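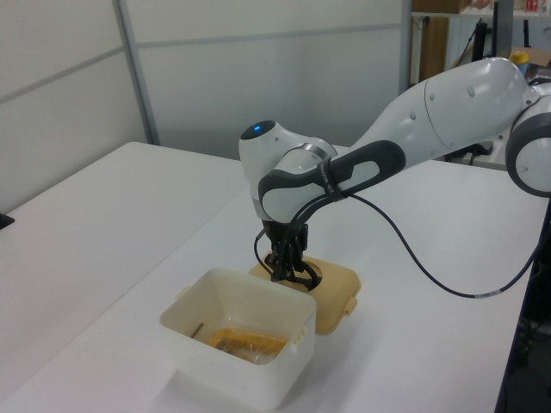
Issue 70

27/08/2020

The swap shelf is back!

If you've walked past the Arsenault Street library branch lately, you may have seen the shelves under the side awning filling up again. Our seed and jar swap is open for the fall, and I could not be happier about it. Last season 492 packets of seed went home with people, and the beans alone kept me busy answering emails until the frost (keep them coming, I love those emails).

A few things are different this year. Packets now go in the small drawers, sorted by planting month, and the big drawer at the bottom is for anything you couldn't put a name to. Please write the year on the packet. Lettuce and onion seed fades fast, and it's a shame to fill a whole row with something that never comes up. Tomatoes are much more forgiving -- I've had fine plants from seed that was six years old.

What we'd love to see: pole beans, dill, any kind of winter squash, and flowers that reseed on their own. We have plenty of zucchini. We will always have plenty of zucchini.

For the jar side of the shelf, clean pints and quarts are welcome with or without rings. Used flat lids shouldn't go back on for canning, but they're great for dry goods, so drop them in the tub marked "pantry only."

The Kallton garden plots also have two open beds for cool-weather planting. They get sun until midafternoon and the hose reaches both of them. Spinach, radishes and turnips can all go in now, and garlic can follow later in the fall. If you want one, leave a note in the box by the gate with your phone number and what you hope to grow. First-time gardeners, please do ask!

Seed cleaning night is September 13, 6 to 8 p.m., on the patio behind Plimar Hardware. Bring your dried pods and flower heads in paper bags, a mask, and a kitchen strainer if you have one. We'll have envelopes and pens, plus extra chairs spaced out along the fence.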